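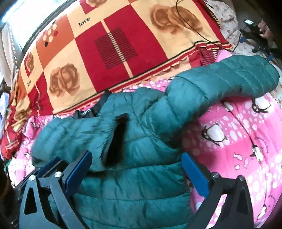 Teal quilted jacket on pink bedding.

Wutidside Garment Care Labels

Data card, release 2

Summary

Wutidside is a table of care instructions transcribed from the sewn-in labels of household clothing and bedding. Each row holds the label text, the care symbols converted to codes, the fiber content, and the garment type. It was put together to test parsers that turn label text into washing and drying settings.

Contents

labels.csv: one row per label
symbols.csv: lookup table for the 53 symbol codes
types.csv: lookup table for the 20 garment types
CHANGES: edits since release 1

Fields

label_id: string, unique, never reused after a row is deleted
type: key into types.csv
fiber: shell, lining and fill listed separately, split by semicolons
wash_max_c: integer, empty if the label gives no temperature
dry: symbol code
iron: symbol code
raw_text: label text as printed, including misspellings
lang: language of raw_text, two letters

Quilted and filled garments are stored under type 19. The fill is recorded only when the label states it. A label that reads "polyester" without naming a layer is entered as shell, and the other two layers are left empty.

Sources

Labels were transcribed in two batches, Vavero and Soriano. Vavero was keyed by hand twice and the two passes compared. Soriano was keyed once and spot checked, so its error rate is likely higher. The batch name is the prefix of label_id.

Known problems

Temperatures on older labels given in Fahrenheit were converted and rounded to the nearest whole degree. The original value stays in raw_text.
Faded labels are included if the wash symbol could be read. Missing symbols are coded NA, and a symbol that was never on the label is coded NONE. Release 1 mixed the two.
Coats and bedding are overrepresented. Do not use the row counts to estimate what people own.

Loading

The files are UTF-8 with a header row and comma separators. The pultel loader reads all three tables and joins them on type and symbol code:

pultel load wutidside --release 2

Set --strict to reject rows with an empty fiber field.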